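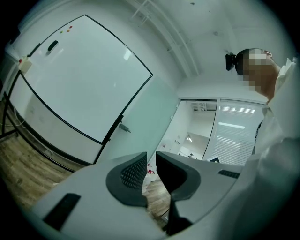
Oliwia Dudek does not agree with rule 4 in the draft. She wrote to me that a lanyard is no danger with hand-held grippers, the closing force is too small, and we should keep the strict rules for the arm cell.

I put the draft again so everybody can comment under it.

1. Cables are taped or go along the wall before recording starts.
2. One person is the spotter and holds no gripper.
3. Marker cubes are checked for play before each session.
4. No lanyards, scarves or open sleeves for anybody within reach of a gripper.
5. Stop after 700 seconds and put the tools down.

Please write your objections before the end of November.

kaczmarczyk_lab

---

filtberg249
Posted Nov 15, 2021

I am with Oliwia on the force but not on the conclusion. We had a badge caught between the pads at Omwood. It did not hurt anyone, but the operator pulled back by instinct and the tool went down on the floor. Many of us wear a coat and have the badge on top of it.

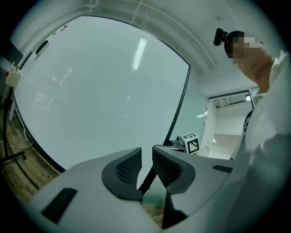
Rule 4 should be split in my opinion, because clothing and hanging objects are two different problems. A coat can be buttoned and the sleeves rolled. A black lanyard hanging down the front of a white coat, like here, can only be taken off or put inside, and this costs nothing. I would write "no hanging objects" and leave the coats to the site.

---

Cirilo Trujillo

Splitting is fine for me. I have a bigger problem with rule 2. In a small team we are often only 2 persons, so with a spotter only one can record. This is half of the data.

Also I don't see what the spotter must do. Standing and looking is not a task. If we keep the rule, please write it: watch the feet, watch the cables, say "stop" loud.

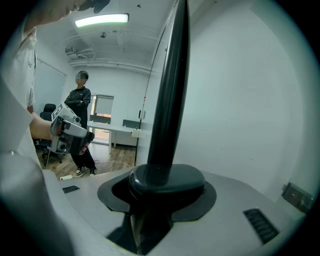

Operator with gripper, second person standing back with arms folded.

It is the distance I would ask for. Closer than this and the spotter becomes one more thing to walk into.

---

kaczmarczyk_lab

Cirilo, I accept the text about the task. I do not accept to remove the spotter. When you hold two grippers you look at the pads and the board, you do not look at your shoes.

---

tremum_715

Sorry, but rule 1 is the one which matters and everyone is discussing badges. "Taped or along the wall" is good on paper. At our place the furniture is moved between tasks and by noon the tape is gone. I would add that a cable check is repeated every time a stand with wheels is moved.

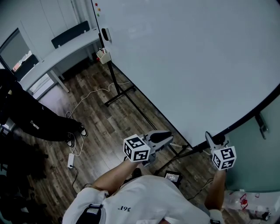
Two-handed work at the whiteboard, with cable and power strip on the floor.

With both hands forward like this there is no free hand if you trip. Put the power strip under the desk or against the wall, and close the bottles and keep them away from it.

---

filtberg249

+1 for the repeated check. What about rule 5? Who has measured 700 seconds? My wrists complain before.

---

kaczmarczyk_lab

It is a maximum, you can stop earlier. I will write "at the latest". New version of rules 1, 2 and 4 comes this week, rule 3 stays as it is if there are no comments.

---

Cirilo Trujillo

I still vote against rule 2 for teams of two. Please note it in the draft.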